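Umut Akgül has run the linen room at Fludesby, a guesthouse in Farnlow, for nine years. Before that he worked at his aunt's bathhouse, Gökçe, where he learned to fold.

"She made me redo a stack if one corner was out," he says. "I was 16 and I thought it was cruel. Now I do the same to my nephew."

The guesthouse has 40 rooms and goes through up to 153 towels on a busy day in November, when the walkers come. Akgül starts at five in the morning and likes to have the first load drying before the kitchen opens. He uses half the detergent the packet recommends and no fabric softener.

"Softener sits on the cotton," he says. "A towel is there to dry you. If it feels a bit rough the first time, that's fine by me."

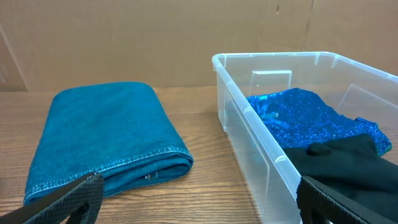
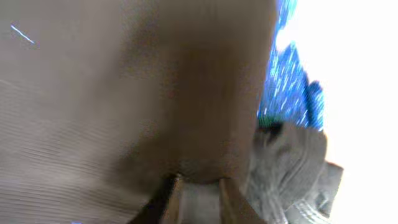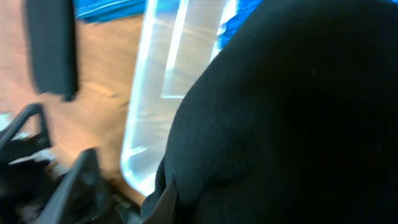
Colour was a harder argument. The owners wanted everything white, like the bigger places in Hokislow. Akgül asked for colours, and he got his way after three meetings.

"White shows every bit of makeup, so you bleach it, and then it wears out," he says. "I was throwing out good cloth."

Worn towels go to the animal shelter down the road – they take any size – and the smaller ones get cut up for cleaning windows. He doesn't plan to retire soon, though his knees complain about the stairs. The owners have promised him a lift by next winter.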